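Celtitley
Historian and time-series integration for electricity networks

Home
Services
About us
Support
Contact

About Celtitley

Celtitley designs, installs and supports data archiving systems for transmission and distribution operators, generators and large industrial sites. Most of our work sits between the measuring device and the database: concentrators, protocol adapters, historians, and the export jobs that move archived measurements into relational storage where planners and analysts can query them.

We are an Australian company with offices in Newcastle and Launceston. The business was founded by Magdy El Idrissi, a protection engineer who had spent the first part of his career commissioning relays and the second part trying to retrieve the records they produced. He remains principal engineer and reviews the archive design for each new site.

What we do

Our services fall into four groups.

Data acquisition. We configure phasor data concentrators, disturbance recorders, power quality meters and conventional SCADA front ends. Work under this heading includes device addressing, stream configuration, time synchronisation checks, signal naming and the calculation of expected data volumes. We work with IEEE C37.118 streams, DNP3, IEC 60870-5-104, IEC 61850 and Modbus, and with flat file drops where a device supports nothing else.

Archiving. We install and tune historians, both commercial and open source. Tuning covers compression settings, archive file sizing, rollover behaviour, offload paths and the treatment of late or out-of-order samples. Where a client already has a historian in service we will usually recommend keeping it, provided it can be backed up without stopping acquisition.

Database export. Many of our clients need measurement data in MySQL, PostgreSQL, SQL Server or Oracle. Writing every sample directly into a relational table is seldom a sound arrangement at synchrophasor rates. Our normal design writes full-resolution data to the historian and passes a reduced stream to the database through a queued adapter, with the original samples retrievable by time range on request. The reduction method (mean, last value, minimum and maximum, or change by deadband) is agreed per signal and recorded in the signal register.

Support. We hold support agreements for systems we have built and for a smaller number we have inherited. Support includes version upgrades, certificate renewal, archive integrity checks and assistance with the command-line tools supplied with each product.

How the company developed

The company started as a two-person consultancy. Its first job was the recovery of a damaged archive for a regional distributor whose historian had continued to accept data after the disk had filled. The recovery tool written for that job was later rewritten as Herau, which is still in use and which is described further down this page.

For several years the business took on archive recovery and nothing else. Clients then began asking for the replacement system as well as the recovered data, and the design practice grew out of those requests. The Launceston office was opened to support hydro generation clients and now also carries out most of our database work.

In July we completed the amalgamation of our support desk and our commissioning group under a single roster. The engineer who answers a support call is now drawn from the same group that commissioned the system, and has access to the as-built register and the change log for the site.

Our software

We are principally a services company. We maintain three software tools, all of which came out of project work and are supplied to clients with source code under a site licence.

Herau reads damaged or partially overwritten archive files, rebuilds the block index and exports the recoverable samples with a quality flag against each one. It does not interpolate. A gap in the source appears as a gap in the output.

Pano is a browser-based viewer for long time ranges. It holds pre-aggregated summaries at several resolutions, so that a query over 180 days returns without reading the full archive, and it drops to raw samples once the selected window is short enough. Pano has read-only access to the historian by design, and there is no configuration option to change this.

Abdel Hamid is our adapter test harness. It replays captured device traffic against an adapter under test and compares the values written to the database with those in the capture. It was named after the street in which the first version was written - a rented flat near a commissioning job - and the name has stayed on the repository.

None of the three tools is required in order to use our services.

How we run a project

Each project follows the same sequence, although the time spent on each stage varies a good deal with the condition of the existing system.

Survey. We collect device lists, firmware versions, network drawings and samples of the current data. If the drawings and the network disagree, we document the network.

Signal register. Every measurement receives one identifier, one engineering unit, one expected rate and one named owner within the client's organisation. Historian instance names and acronyms are fixed at this stage. A large proportion of the faults reported to our support desk come down to a mismatch between the name given to an output adapter and the name typed at the console, and a controlled register removes most of them.

Bench build. The system is assembled at our Newcastle office using virtual machines matched to the client's server specification. Captured traffic is replayed through Abdel Hamid until the database contents agree with the capture.

Site installation. Installation is carried out under the client's change control procedures. We run the new archive in parallel with the old one for 31 days by default. Longer periods can be arranged, and we do not recommend a shorter one, as monthly jobs and end-of-month reports need to run at least once against both systems.

Handover. The client receives the signal register, the configuration files under version control, a restore procedure and a record of a witnessed restore. The restore is performed by the client's staff from the written procedure while our engineer observes.

Data handling

Measurement data supplied for survey or recovery work is stored in Australia on encrypted volumes. It is deleted 60 days after handover unless the client asks in writing for a different period. Captures used for regression testing are retained only with consent, and device identifiers are replaced before the capture enters the test library.

Remote access to client systems is by the client's own gateway. We do not install our own remote access software, and we do not keep standing sessions open. Credentials issued to our engineers are individual and are returned at the end of each engagement.

Industries we work with

Transmission and distribution networks make up the larger part of our order book. We also work with wind, solar and hydro generators, a small number of mine sites with their own generation, and manufacturing plants where power quality records need to be lined up with process data held in a separate historian.

The requirements in manufacturing differ from those of a network operator. Sample rates are generally lower, tag counts are higher, and equipment is moved or renamed more often. Event records from controllers and electrical measurements from the switchboard may be held on clocks that differ by several seconds, so the first piece of work is usually a time source audit. We treat the correction as metadata and leave the original timestamps in place.

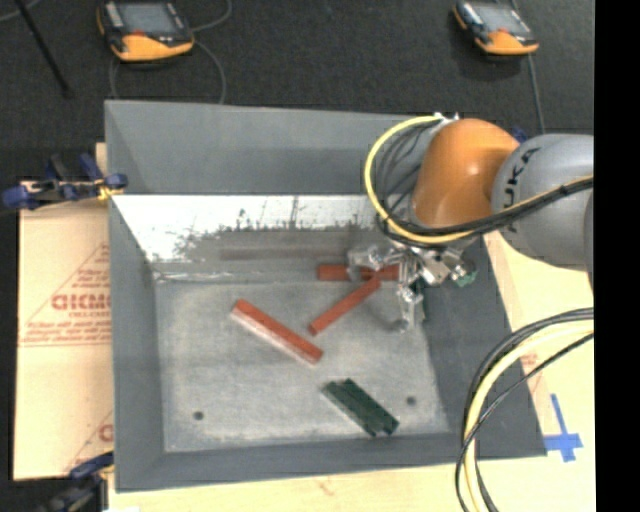
Staff and qualifications

Our engineers come from protection, SCADA, database administration and software backgrounds. Site work is led by an engineer with electrical qualifications and current switchyard access authorisations for the relevant network. Database work is peer reviewed before release, and schema changes on production systems are carried out by 2 people, one executing and one checking against the script.

We take on graduates in electrical and software engineering. New graduates spend their first rotation on the support desk, the second on bench builds and the third on site. Enquiries about the graduate program should be sent through the contact form with a current transcript attached.

Working with us

We accept work directly from asset owners and as a subcontractor to system integrators. Small engagements are welcome, including single-issue jobs such as an adapter that will not connect, an archive that will not roll over, or an export that produces duplicate rows. These are charged at an hourly rate.

When you send a first enquiry, please include the following where available:

- historian product and version
- operating system and database version
- number of devices and their reporting rates
- the exact command or query entered, and the full text of any error returned
- the relevant section of the configuration, with passwords removed

Log files are preferred to screenshots. Please send them complete - an extract will often leave out the start-up messages in which adapter names are listed.

Support clients should use the number on their agreement. All other enquiries can be made through the contact page.

Page last reviewed 12/10/25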